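Home > Support > Dukik 19 Countertop Still > Setup Guide > Section 2

Last updated: January

2. First Setup and Cleaning Run

By the Barreto documentation desk, January

This section covers placing the Dukik 19, assembling the column, and running it once with water before you make your first hydrosol or flavor distillate. Read all of it before plugging in the unit. The Dukik 19 is sold for distilling water, herbs, flowers, and citrus peel. Making spirits at home is restricted or illegal in many places, and permits are your responsibility.

2.1 Choosing a location

Place the still on a level surface that can carry its full weight with the boiler filled. Leave clear space on all sides of the column and do not set it under a cabinet. The outlet must be grounded and must not share a circuit with a kettle, toaster, or microwave. The heating element draws 3000 watts on the high setting.

CAUTION: Do not use an extension cord. Do not run the still in a closed room.

2.2 Assembling the column

1. Wipe the boiler rim and the underside of the lid with a damp cloth.
2. Press the gray gasket into the lid groove, flat side up. Do not stretch it.
3. Set the lid on the boiler and close the clamps in opposite pairs.
4. Screw the column onto the lid by hand until it stops. Do not use a wrench.
5. Attach the Pasasport condenser to the top of the column. The arrow on the collar points toward the collection side.
6. Push the cooling hoses onto the condenser barbs. Cold water enters at the lower barb and leaves at the upper one.

Note: Units with a serial number below 963 have a threaded lower barb. Use the brass adapter from the parts bag.

2.3 Cleaning run

New units have traces of machining oil inside. Run the still once with vinegar and water and once with plain water.

1. Fill the boiler to the lower line with one part white vinegar and four parts water.
2. Turn on the cooling water and check both hose joints for drips.
3. Set the dial to HIGH. When the first drops leave the condenser, turn the dial to LOW.
4. Collect 2 cups, then turn the dial to OFF.
5. Wait until the boiler is cool to the touch before opening the clamps. Discard the collected liquid and what remains in the boiler.
6. Rinse all parts and repeat steps 1 to 5 with plain water only.

CAUTION: Steam leaves the column quickly if the clamps are opened early. Never open the lid while the thermometer reads above 120°F.

If the second run still smells of oil, do a third. A faint smell of vinegar is normal and goes away with airing.

2.4 Preparing botanicals

Pick or buy more than you think you need, as stems and brown leaves are removed before weighing. Spread fresh herbs in a shallow layer and let them wilt overnight out of the sun. Citrus peel should be used the same day, with as much of the white pith removed as possible.
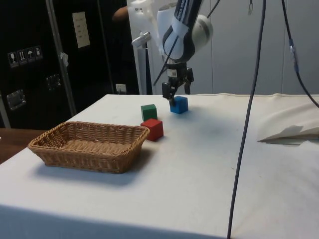
Fig. 2-4. Shallow woven basket on a cloth-covered table.

1. Weigh the botanicals and chop anything longer than your finger.
2. Load the Serkance tray to the rim without pressing down.
3. Lower the tray into the boiler until it rests on the three tabs. Water must stay below the tray.
4. Close the lid as in 2.2 and start the run as in 2.3, with plain water in the boiler.

Note: Powdered spices clog the tray. Use whole or cracked spices, or tie them in muslin.

2.5 After each run

Empty the tray while it is still warm, wearing gloves. Flush the condenser with hot water for one minute and hang it with the collection side down. Store the gasket off the lid. A gasket left clamped will take a set and leak on the next run. Replacement gaskets are listed in Section 7 under Boiler Parts.

Previous | Contents | Next: Section 3, Temperature Control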